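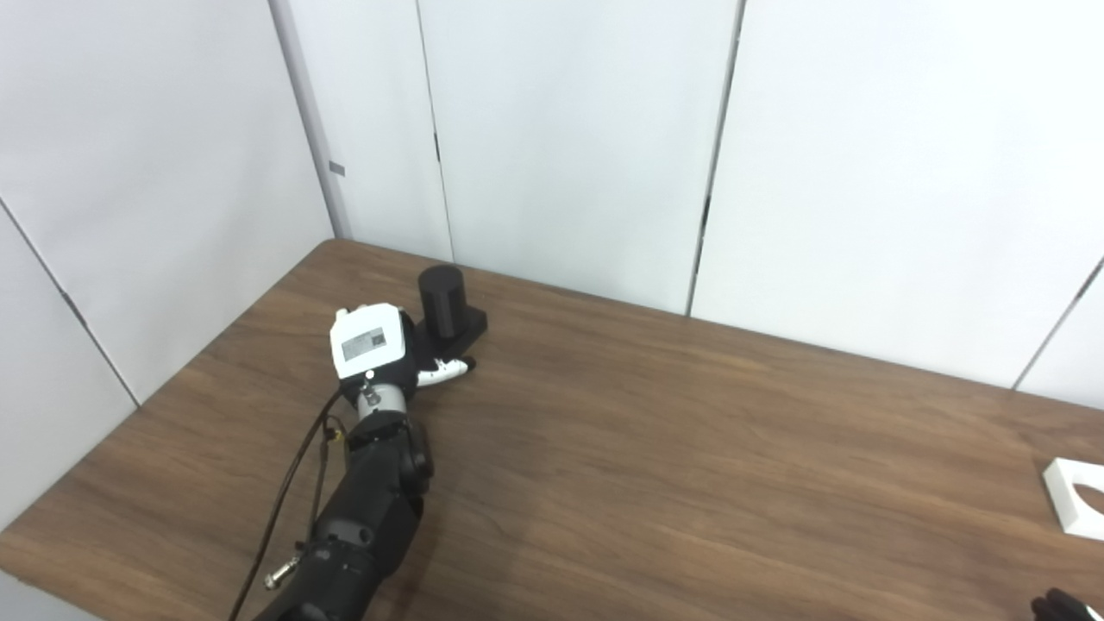
October, 14:20. Cylinder on square base, table trial continued.

Matte black cylinder, black base. Height close to diameter, so it should be hard to tip. Mass with base 1,628 g, without 1,502 g. Scale is the Moser, zeroed before each reading.

Glare on the tabletop is still a nuisance for reading the base edge. Tried the blind half down - little change. Verena suggests a matte mat under the base; Phong has one from the Pomel job.

Eight placements logged, sheet in the Femcombe folder. To do: repeat with the mat, recheck zero, ask Colleen for the base drawing.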